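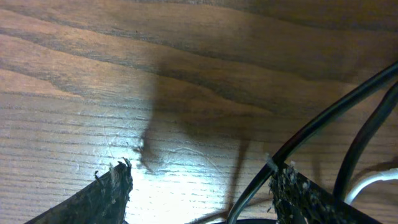

Wood grain under bright light, with fine marks showing in the glare.

Section 6. Caring for your Birkley tabletop

I've been looking after wood tops like this one for a good long while, and most of what follows I learned by doing it wrong first. Read the whole section before you open the oil. If yours is the painted Pettigrew top, skip ahead to the next section, because none of this applies to you (lucky you, paint is easy!).

Before you start

You'll want the care kit that came in the box: a bottle of Cultamel oil, two lint-free cloths and a folded sheet of abrasive paper. Pick a room with a window you can leave open. I like to start on a Friday evening so the top can sit all weekend without anybody putting a cereal bowl on it.

6.1 Checking the surface

1. Clear everything off, including the placemats you forgot were there.

2. Put a lamp low at one side and look across the top toward the light. Scratches that hide completely in ordinary room light will jump right out in the glare. Move the lamp to the other side and look again.

3. Run your fingertips along the grain, then across it. Anything that catches a fingernail needs sanding. Anything you can only see and can't feel will usually settle down with oil alone.

Note: Wavy dark bands, small flecks and open pores are all part of the wood. Please don't try to sand them out. I spent most of an afternoon on a "stain" once and it was just the tree.

6.2 Cleaning

1. Wipe away dust and lint with a dry cloth, following the grain.

2. Wring out a second cloth in warm water with a drop of dish soap and go over the whole top. Damp is plenty.

3. Dry it right away and then leave it alone overnight.

Caution: No bleach, no scouring pads, and keep those spray polishes with silicone far away from it. Oil won't soak in where silicone has been, and you'll be looking at the patches for years.

6.3 Sanding out light scratches

1. Fold the abrasive paper around a flat block. Fingers alone will dig little grooves.

2. Sand with the grain in long, light strokes, going well past the scratch on both ends so you don't leave a dip.

3. Vacuum, wipe, and bring the lamp back for another look.

Caution: Go easy near the edges - they wear down faster than you'd think.

6.4 Oiling

1. Shake the bottle and pour a small puddle in the middle. For the 1000 mm top, about 200 ml will do the whole surface with some left over for touch-ups.

2. Spread it thin, working along the grain all the way to the edges. Don't forget the underside of the lip.

3. Wait 14 minutes, then wipe off everything that hasn't soaked in. It should feel smooth and never sticky. If it's sticky, you left too much on, so wipe again with a dab of fresh oil on the cloth and then buff it dry.

4. Let it sit overnight before you put anything back, and keep hot pans off it for a full week.

WARNING: Oily cloths can heat up and catch fire on their own. Lay them flat outdoors to dry, or soak them in water and seal them in a metal can. Never leave them wadded up in the trash.

Spare bottles and cloths can be ordered from Gurari under the table parts list. Have your table size handy, and check the label under the top if you're not sure which finish you have.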